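Recording demos on the two-arm bench: quick guide

Last edited 30 Aug 2026

Written in a rush for anyone taking over recording on the Okis bench. Covers a normal session, start to upload. Does not cover calibration, see the Weerasinghe page for that.

Before you start

Power on the arms first, then the PC. Other way round and the Proren recorder only finds one arm, you'll waste ten minutes.

Check free disk. Need 200 GB or the recorder refuses to open a new batch. Old batches already uploaded can go.

Open the task sheet and read the wording of the task out loud. Sounds daft. The wording gets saved with every episode and the model trains on it, so if the sheet says "bowl" don't go and do a plate.

Home both arms. Wait for the click on each side.

Laying out the things

Move everything between episodes. Not by miles, a few centimetres and a bit of a turn is fine. If the cups sit in one spot for a whole batch the policy learns the spot. We lost 174 episodes to exactly this in January and had to record the lot again.

Swap colours about too. Stick to the list on the task sheet, no bringing in mugs from the kitchen.

Walls and floor covering get changed per batch, never inside a batch. Write down which set you used, the short name on the back of the roll will do.

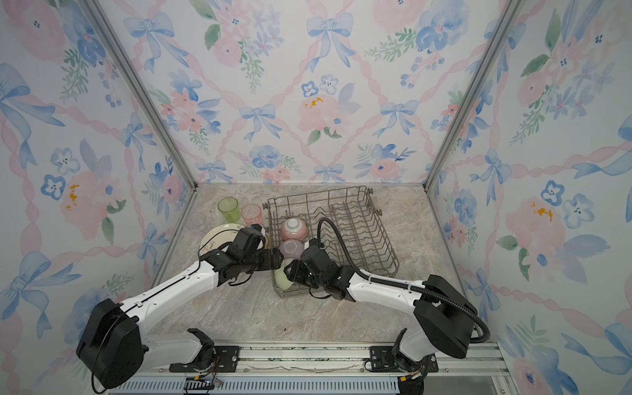
Two-arm episodes are the slow ones, so do them while you're fresh. Decide which hand does what before you press record and keep to it until the batch is done. Start with the crowded case, both grippers working close together at the front of the rack, like with the cream plate stood on edge and the green bowl there. That is where people panic and yank one arm back. Don't. Stop the arm that's furthest from finishing, let the other clear, then carry on. A short wait in the data is fine, a jerk isnt. Cups can stay off to the left unless the task is about cups, they're useful as clutter. Watch the black cable loop over the right arm as well, if it's drooping on to the bowls reset and start again.

Recording an episode

1. Foot pedal once. Long beep means recording.
2. Count one second before moving. The trimmer needs a still start.
3. Do the task at a steady speed. Slower than you want to.
4. Let go fully, back off, hold still one second.
5. Pedal again. Two short beeps.
6. Mark it: good, bad, or recovered.

Recovered = you slipped, fixed it, and finished the task. Keep these! They are worth a lot, the model has to see how to get out of trouble. But don't slip on purpose, it looks fake and the motion comes out odd.

Bad = dropped it and couldn't get it back, wrong object, hand in view, pedal missed. Mark it bad and move on, don't delete. Deleting breaks the numbering.

If an episode runs past 13 seconds on a single-arm task something's up, usually a poor grasp at the start. Two-arm tasks have no limit but use your head.

Checking

Every so often play back the last few in Sason at double speed. Looking for:

Frozen camera. Arms move in the plot, picture doesn't.
Gripper plot stuck flat. Loose plug at the wrist, usualy.
Left and right swapped. Happens after a restart. Fixable in the settings file, tell whoever does the merge.

Uploading

Close the batch, fill in the notes box, press Send. Full batch is 223 episodes, bad ones not counted. Part batches are ok if you say so in the notes.

Leave the window open till the bar goes green. Then arms home, arms off, PC off.

Still to add: the gripper pad change, and what to do when the pedal double fires.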